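Budgeting for a small bench arm: workshop notes

Price the arm last. On a first cell the purchase most often left out is the control hardware around it: push buttons, contact blocks, terminals, cable. Set aside 40 percent of the arm's price for these before comparing quotes from Vimov or Cedia.

Reach. Measure from the mounting point to the farthest part the gripper must touch, then add 4 inches. A gripper block is bulky and needs clearance beside a part as well as above it.

Buttons. Buy mushroom caps in separate colors and keep one spare contact block for each. Lay them out on the table, under the arm, before ordering an enclosure. Clear wire offcuts before powered tests.

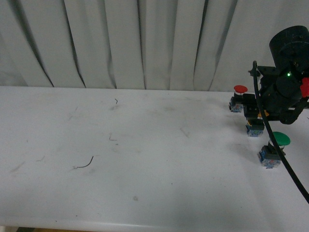
Wenceslao Quintero writes that 40 percent is too low if the cable has to be replaced. His first one rubbed against a fixture for 600 hours and the jacket split. He now budgets for 3 cables per arm and clips the slack to the upper link.

Cable prices vary by length and connector. Pullura sells by the foot; Beltrán sells fixed lengths only, with delivery slower in September.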